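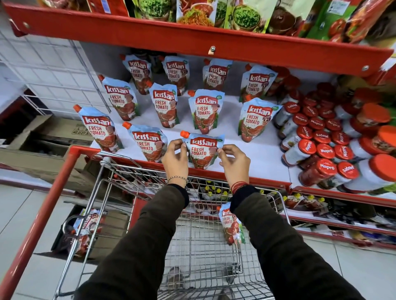

Peadar Mulcahy wrote in to say that a pouch is simply a bottle for people who have given up on bottles, and that he won't have ketchup in one. I think he is wrong, though I held the same view until February.

The complaint is usually that pouches slump. On a fridge shelf some do. But a pouch with a spout and a screw cap can be squeezed flat and rolled up from the bottom like toothpaste, and I get far more out of it than I ever did by banging a glass bottle. It takes up less room as it empties. A jar is the same size on its last day as on its first.

The shop in Herkenthorpe keeps pouches and jars side by side, and I still buy jam in jars, as a knife needs a wide opening. Sauce doesn't.

Peadar is right on one point. Our council won't take empty pouches with the recycling, and it should say plainly what we are meant to do with them.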